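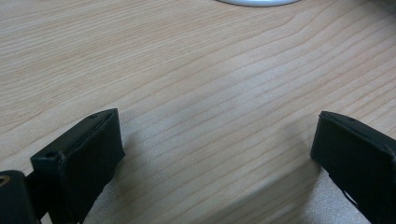

Otra cata a ciegas que promete descubrir si el café caro se nota, escribió un lector de Bensaid cuando avisamos de esta convocatoria, y añadió que él ya sabía la respuesta y que nos ahorráramos las tazas.

Puede que tenga razón. Llevamos tiempo leyendo fichas donde un mismo grano sabe a jazmín, a albaricoque y a pan tostado, según quién firme la etiqueta, y nos cuesta creerlo. También nos cuesta creer a quien asegura que todo es cuento. Por eso Clondard busca participantes para una serie de catas en su local de Grondance, durante el mes de marzo.

Qué pedimos: asistir a 6 sesiones, tomar café solo con cierta costumbre y no trabajar en una tostadora ni en una tienda del ramo. No hace falta formación. Si tiene un diploma de cata puede presentarse igual, pero no le va a servir de mucho — las muestras van con clave y nadie en la sala sabe cuál es cuál.

En cada sesión se prueban 8 muestras, dos de ellas repetidas. Quien puntúe la misma taza de dos maneras muy distintas lo verá en sus resultados. Conviene venir con eso asumido.

Qué ofrecemos: 11 euros por sesión y una copia de las notas propias. No regalamos bolsas de café, ni tazas, ni certificados. Stolari presta los molinos y no ve los datos antes de que se publiquen.

Plazas: pocas, y se asignan por sorteo. Para apuntarse, escriba a Clondard con el asunto «Catas de marzo» e indique qué café bebe en casa. Las respuestas del tipo «el bueno» no se tendrán en cuenta.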